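Print this thread | E-mail this thread

Finished split vs. corrected grain for contract seating - abrasion numbers

y_masri
We are specifying upholstery for a waiting area, 26 fixed seats and 13 loose armchairs, and have two leathers left on the shortlist. One is Dabbas, a corrected-grain bovine hide with a pigmented finish. The other is Gredimlow, a finished split with a PU film on top. The supplier for the second one quotes a better Martindale result and a lower price per square meter. The client wants to know why we would pay more for the first. I would like an answer that holds up in a meeting.

Both samples have been at home with me since September.

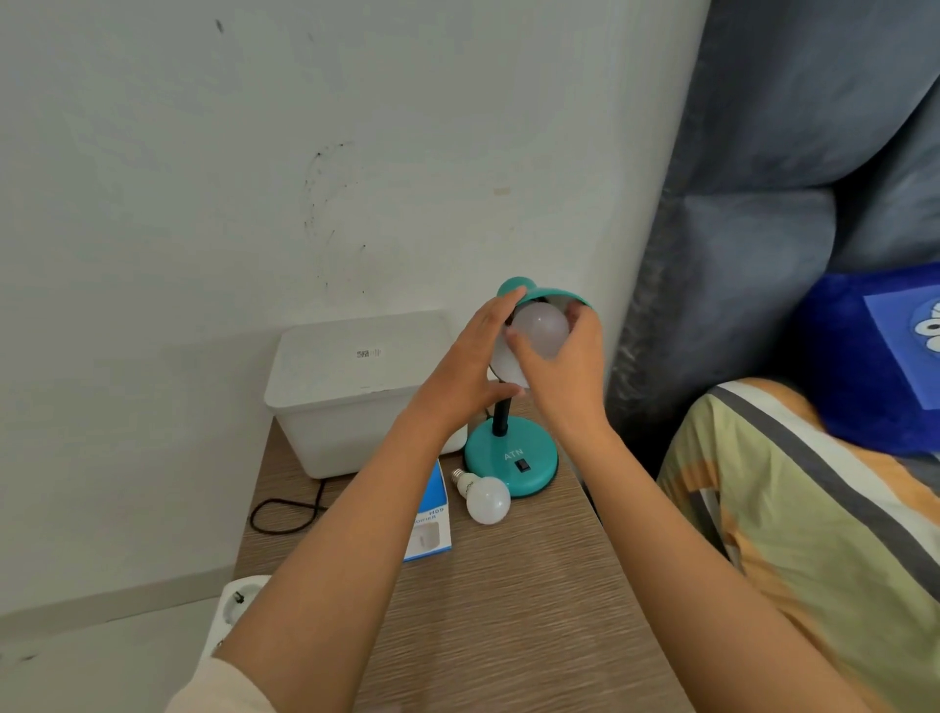
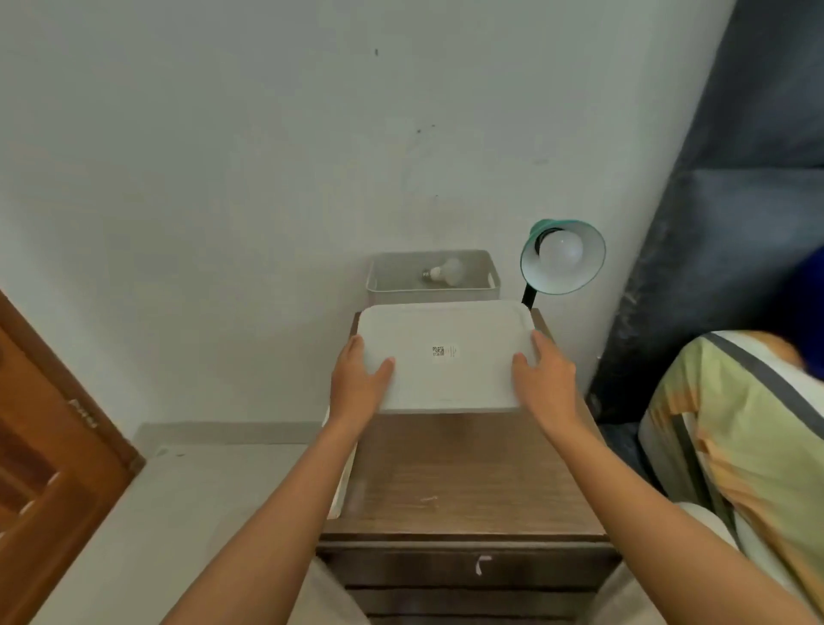 The data sheets give finish adhesion dry and wet, flex resistance, rub fastness and lightfastness. Dabbas lists flex with no damage at the cycle count they tested. Gredimlow gives a flex figure for the film only, tested before lamination. I don't think those two lines can be compared, but I am an interior architect and would like somebody from the tannery side to confirm it.

splitknife
They can't be compared. A PU film on its own will flex nearly forever. What fails on a coated split is the bond between film and fiber, and it fails first at the piping and at the front corner of the seat cushion. Ask for flex on the finished article, and for adhesion in newtons per centimeter, wet. If they only have dry, assume the wet figure is bad.

Also check the film thickness. Above a certain thickness the material can't be sold simply as leather in many markets and has to be called coated leather. The supplier should state that without being asked.

hijazi_shadi
Martindale is a textile test. It gets quoted for leather because buyers know the name. A high number on a PU film tells you about the PU film. I would not throw the figure out, but I would not let it decide anything.

That said, I disagree with the usual view that splits have no place in contract work. We put a coated split from Skurnico on the outside backs and arms of cinema seating and used corrected grain on the contact surfaces. No delamination on the backs to date. The saving was real.

Brynhildur J.
Shadi, outside backs carry no flex load, so I don't see what that proves about seats. Yara's question is about one material for the whole chair.

To the original question: tear strength is the line to look at. The split has lost the grain layer and depends on the corium alone, and depending on where in the thickness it was taken you get large variation inside one hide. Ask for the tear figure in both directions and ask where on the hide the test pieces were cut. A sheet that gives one number with no position was probably cut from the butt.

hijazi_shadi
I didn't say it proved anything about seats. I said mixing is an option, and she has 39 chairs to cover, so the cutting plan is big enough to make it worthwhile. Most furniture leather jobs I see lose a good part of the hide to belly and shank. If the backs come from cheaper material, you stop fighting for yield.

splitknife
Mixing is fine on day one. The color match drifts. Two finishes with different pigment and different topcoat will not age at the same rate in the same light, and on a fixed row you see the join from the side. If you do mix, put a welt between them and ask both suppliers for blue wool ratings.

y_masri
Useful, thank you. The welt is possible on the armchairs but not on the fixed seats, where the back wraps around in one piece. So it is one material there.

Two follow-up questions. First, cleaning: the facility uses an alcohol-based disinfectant on all touch surfaces. Dabbas says "mild soap only". Gredimlow says "resistant to disinfectants" with no list. Second, is it normal for a supplier to refuse a minimum order below 100 square meters in a stock color?

najwa.b
On cleaning, I look after finish development at a small tannery (neither of the two you name). "Resistant to disinfectants" with no list means nothing. Concentration, contact time and number of wipes all matter. Alcohol softens most waterborne topcoats for as long as it sits there, and then somebody sits down in jeans and you get dye transfer plus polish. A crosslinked topcoat does better. Solvent-based two-pack does better again, if your client's emission limits allow it.

What we run in house is 500 wipes with the actual product, one hour of rest, then wet rub. Gloss before and after at 60 degrees. Any tannery that sells into healthcare or transport can do this on request and most won't charge for it. Send them a bottle of what the facility uses and not the name of it - the same brand name can cover several recipes.

splitknife
Agree with all of that except the rest time. One hour is generous. Staff wipe and the next visitor is down in five minutes.

najwa.b
Fair. We set it at one hour because customers complained about scatter in the results with shorter times. I would accept ten minutes if the test room is conditioned.

G. Darwish
Second question: no, 100 square meters is high for stock color. It is normal for a custom color, because that is close to a drum load for some plants. For stock I would expect to buy by the hide. Either it is not really stock, or you are talking to an agent who doesn't want to open a bundle. Ask for the batch number of what is on the shelf.

If it is an agent, try Drustico. They hold pigmented contract hides and will cut swatches from the same batch they reserve for you. I have no connection to them beyond being a customer.

Brynhildur J.
I have had slow replies from Drustico, but the batch matching was as described.

One more point on the soap-only line. Dabbas may be covering themselves on the care sheet while the finish is perfectly capable. Ask the technical department, not sales. I have seen the same article carry two different care sheets for home and contract.

y_masri
I have asked both for: flex on finished article, wet adhesion in N/cm, tear with sampling position, blue wool, and a wipe test with our product at ten minutes. Dabbas answered before lunch and will run the wipe test. They confirmed that the contract version has a different topcoat from the sample I was sent, so I need a new sample as well. Gredimlow have sent the same data sheet again.

hijazi_shadi
Check the softness of the new one. A harder topcoat on the same crust will feel different, and the client has presumably already touched the first.

y_masri
They have. I will put both in front of them and get the choice in writing.

Related threads
Wet adhesion: which result do you reject at?
Piping in pigmented leather, skiving thickness
Blue wool 5 vs. 6 behind south-facing glazing
Hide yield on one-piece wrapped backs
Dye transfer from denim on light finishes
Reading a sampling position diagram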